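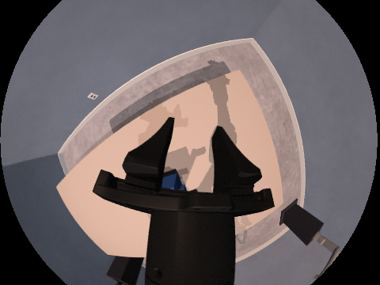
# Revised code of practice on simulated trials comes into use at Iltance

Iltance has issued a revised code of practice for teams that test robot arms and grippers in simulation before moving to physical equipment. The code applies to all work at the Bilton site from February and replaces guidance that had been in place for four years.

Under the new rules, a handling task must complete 1,094 simulated trials before a request for time on a physical arm can be made. Each trial is to be recorded with the version of the software used, the starting position of the object and the result. Failed trials must be kept with the rest. Teams may no longer remove them from the record before it is reviewed.

The code also sets out how simulated cameras should be treated. Where a wide-angle or fisheye view is used, the lens settings must be stored with the pictures, and any later correction of the view must be noted. Lighting and shadows are to be varied between runs, and a task may not be passed on the strength of a single lighting set-up.

A separate section deals with small objects such as blocks and cubes. Reviewers must be able to tell from the record whether an object was held, touched or missed. Where the fingers of the gripper hide part of the object, a second view is required.

The text was prepared following a review of 1,473 trial records held by the Ekus and Menon project teams. The review found that 242 of them did not state which version of the gripper model had been used.

Kirsty Swanson, who led the review, said: "A result that cannot be repeated by another team is of little use to us. The records we looked at were mostly sound, but the gaps were in the same places each time, and the code now deals with those directly."

Work already under way may continue under the earlier guidance until its next formal review. Staff with questions on the change may attend a briefing at Bilton on Wednesday at 2 pm. Copies of the code are available from the site office.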